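Fórum Cozinha e Despensa > Temperos e conservação

Tópico: Tempero moído perde o cheiro muito rápido, é normal?

socorro_betancur
Boa tarde a todos. Peço desculpa pelos erros, o português não é a minha língua, moro em Curitiba há 3 anos e ainda aprendo. A minha dúvida é sobre os temperos moídos. Compro cominho, páprica e cúrcuma na loja Grotau, em pacotes, e passo para potes em casa. Depois de poucos meses o cominho já não cheira a quase nada. A páprica fica com uma cor mais triste, meio marrom. Os potes fecham bem, isso eu verifiquei.

Guardo tudo em uma prateleira aberta, perto da janela da cozinha. O fogão está do outro lado, portanto não penso que seja o vapor.

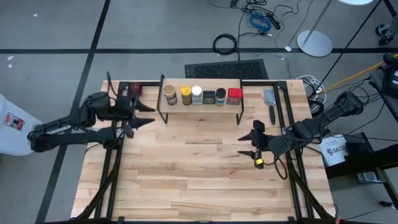

O que eu gostaria de saber é se vale a pena comprar inteiro e moer em casa, ou se basta mudar o lugar. Também li que se pode guardar no congelador, mas tenho medo da umidade quando se abre o pote.

Orlando Cáceres
É a luz. Páprica é a primeira que sofre. Põe dentro de um armário fechado e compra menos de cada vez. Eu compro em outubro para o fim do ano e em março já jogo fora o que sobrou.

sheyla.f
Jogar fora em março é exagero, Orlando. Tenho páprica com mais de um ano e continua boa. Só uso um pouco mais na panela.

Orlando Cáceres
Se você precisa usar mais, então ela não continua boa :)

sheyla.f
Continua boa para feijão. Para um prato delicado eu abro outra, claro.

dayana_c
Socorro, cominho inteiro sem dúvida. Eu tosto na frigideira seca, em fogo baixo, e depois passo no moedor. O meu é um Fabbri manual, custou 632 pesos numa viagem e já pagou a despesa. Cúrcuma eu não recomendo moer, mancha tudo e a raiz seca é dura como pedra.

socorro_betancur
Obrigada, Dayana. Você mói na hora ou prepara para a semana? Eu trabalho até tarde e na quinta-feira, por exemplo, chego sem nenhuma vontade de lavar moedor.

dayana_c
Para a semana. Uma colher ou duas, num potinho pequeno. E não lavo, passo um punhado de arroz cru e limpo com pincel.

percy498
Discordo sobre o congelador, que aqui todos esqueceram de responder. Funciona bem, desde que o pote volte à temperatura da cozinha antes de abrir. Eu faço assim com a pimenta.

socorro_betancur
Percy, obrigada. Vou tentar primeiro o armário – é mais simples – e o cominho inteiro. O congelador fica para a pimenta, se eu comprar um pacote grande.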